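Notes for anyone fitting out or cleaning a bathroom display in a unit with exposed steel decking overhead. Revised in July by Urszula Wilczyńska.

## Overhead first

Dust from corrugated decking and beams settles on whatever stands beneath, and gloss white shows all of it. Do the high work before touching any sanitaryware.

1. Switch off the tube lights and let them cool.
2. Brush the top flanges of the beams, working from the back wall towards the door.
3. Vacuum the slats of the air-conditioning vent with a soft brush head. Do not use a wet cloth on them.

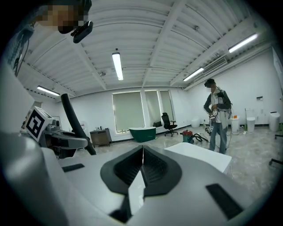 4. Leave the room for 23 minutes with the air conditioning off, then sweep the floor. Airborne dust will otherwise land on the tub while it is damp and dry as a film.

## The tub

Clear the rim before wetting anything. Bottles laid on their side roll, and a loose cap will find the drain.

- Rinse with lukewarm water. Grit left on the surface acts as an abrasive.
- Mix 6 ml of neutral detergent per litre. Bleach dulls gloss finishes over time.
- Wipe from the rim down to the drain in overlapping strokes, using a soft cloth.
- Black fittings: damp cloth only, dried at once. Limescale is far more visible on black than on chrome. Kurek uses a cotton bud round the base of each knob.
- Lift cables off the floor before rinsing. Power strips go well out of splash range, unplugged.

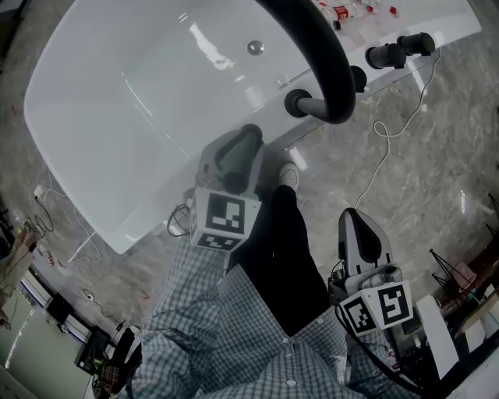 ## Marble-patterned tile

Sweep, then damp mop with clean water. Change the water every 9 square metres. Too much detergent leaves streaks, which show up under bright tubes. Buff dry along the length of the tile.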